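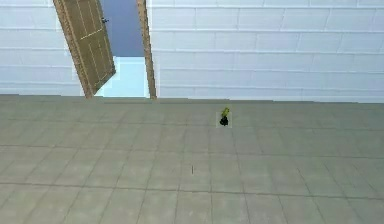
로봇 손은 어떻게 고를까요? 로봇이 물건을 집으려면 팔 끝에 손이 있어야 하는데, 이 손을 '그리퍼'라고 불러요. 그리퍼는 모양도 힘도 정말 가지가지랍니다! 그래서 에티샴 연구실에서는 진짜 로봇을 만들기 전에 컴퓨터 속에 집을 짓고, 그 안에서 그리퍼를 먼저 시험해 봐요. 이런 가상의 집을 '시뮬레이션'이라고 해요. 넓은 타일 바닥에 연두색과 검은색이 섞인 조그만 물건이 하나 놓여 있으면, 로봇에게는 벌써 훌륭한 문제가 돼요. 어디에 있는지 찾고, 얼마나 멀리 있는지 재고, 어느 쪽에서 손을 뻗을지 정해야 하거든요.

이번에 겨루는 그리퍼는 두 가지예요. '테뉼릭스'는 납작한 손가락 두 개가 나란히 움직여요. 집게랑 비슷하죠? '카넨'은 손가락이 세 개라서 공처럼 둥근 것을 폭 감싸 쥘 수 있어요. 둘 다 똑같은 물건을 똑같은 자리에서 252번씩 집어 보았어요. 한 번만 해 보고 "얘가 이겼다!" 하면 안 되니까요. 운이 좋았을 수도 있잖아요.
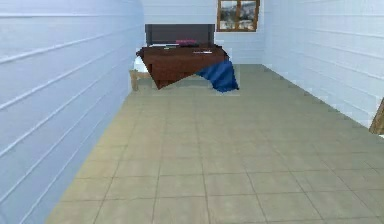 결과가 궁금하지요? 테뉼릭스는 252번 가운데 193번 성공했어요. 얇은 책이나 카드처럼 납작한 것을 특히 잘 집었답니다. 카넨은 컵과 공에서는 펄펄 날았는데, 카드 앞에서는 자꾸 손가락이 미끄러졌어요. 여러분도 해 보세요! 책상 위의 동전을 엄지와 검지로 집어 보고, 다음에는 주먹을 쥐듯이 다섯 손가락으로 집어 보는 거예요. 어느 쪽이 쉬운가요?

손만큼 중요한 것이 눈이에요. 로봇의 눈은 카메라예요. 천장 가까이에 달면 방이 넓게 보이지만 작은 물건은 점처럼 보여요. 손목에 달면 물건이 큼직하게 보이는 대신 방 전체는 볼 수 없고요. 그래서 연구원들은 카메라 자리도 이리저리 바꿔 가며 비교해요. 방의 색깔이 달라져도 로봇이 헷갈리지 않는지 살펴보는 것도 재미있는 시험이에요. 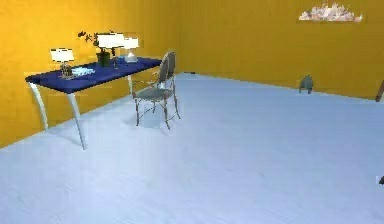

노란 벽과 파란 책상이 있는 가상의 방. 책상 위에 하얀 갓을 쓴 전등이 보여요.

마지막은 '제어기'예요. 제어기는 손에게 "조금 더 왼쪽! 이제 살살 쥐어!" 하고 명령을 내리는 프로그램이에요. 빠른 제어기는 손을 휙 뻗지만 물건을 툭 쳐서 밀어 버릴 때가 있어요. 느린 제어기는 조심조심 다가가서 시간이 더 걸리고요. 2월에 시작한 첫 시험에서는 빠른 쪽이 컵을 13번이나 넘어뜨렸대요. 가상의 컵이라 깨지지 않아서 다행이에요!

푹신한 곳에 놓인 물건은 더 어려워요. 손가락이 이불을 같이 집어 버릴 수도 있거든요. 이럴 때는 물건 바로 위에서 잠깐 멈추고, 높이를 다시 잰 다음에 내려가게 해요.

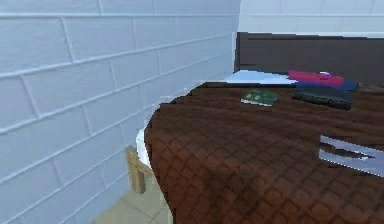 켈레치 오모레기 연구원은 어린이 독자들에게 이런 말을 전해 왔어요. 로봇이 물건을 놓치면 꼭 그 이유를 공책에 적어 둔다고요. 손가락이 너무 넓었는지, 카메라가 못 보았는지, 명령이 늦었는지 적다 보면 다음에 무엇을 바꿔 볼지 떠오른대요. 요즘은 테뉼릭스의 손가락 끝에 말랑한 고무를 붙여 보는 중이고, 그다음에는 양말 집기에 도전할 거라고 해요.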